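Two-arm laundry kits, worth it or not?
Forum > Hardware > Kits and services

kavitha_p
Has anyone here bought the Paltier folding package? The quote is 3000 for the two arms plus their cloth software, and setup is extra. I run a small alterations shop and I've heard "it folds anything" before.

ilango77
It folds towels. Ask them about anything with a waistband or a gathered cuff and see how fast the subject changes. A flat rectangle is a solved problem. A rumpled heap gives the gripper a lot of ridges to choose from, and only a few of them lead anywhere useful.

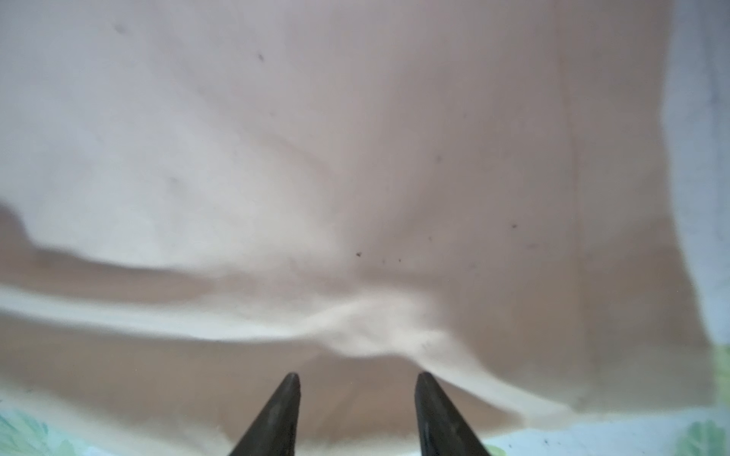
So my question to the sales guy was how it decides which ridge to pinch. He said "it learns." Fine - from what? On whose clothes?

nermin.a
Bit harsh. I have the older Caner kit and it does pillowcases all day. You pay for the boring stuff, and boring stuff is most of my pile.

ilango77
All day at what speed? I can fold a pillowcase while yours is still thinking.

nermin.a
I'm not standing there while it thinks, so I don't care.

vimala_c
I asked for their test numbers. They sent me 166 good folds out of 207 tries, with no word on what the items were or who called a fold "good." I went through their demo write-up and left my notes below.
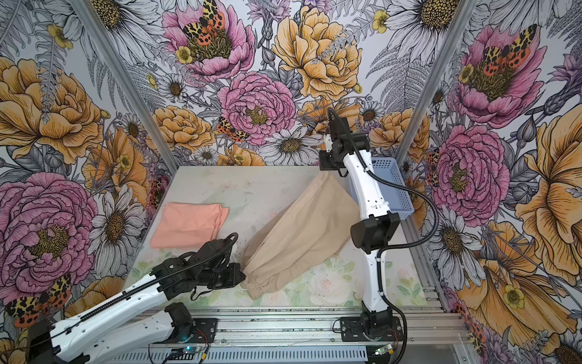 Plulex, 4/15/18

Two arms on one front rail, one garment stretched between them, one pink cloth already folded on the left. I'd like to know who folded the pink one. Both bases are mounted on the rail too, so measure your table before you talk price.

kavitha_p
My table is narrow. Does the rail come in sizes?

vimala_c
They didn't say. Get it in writing.

nermin.a
Mine came in one size. I cut a new tabletop.

ilango77
Add that to the 3000, then.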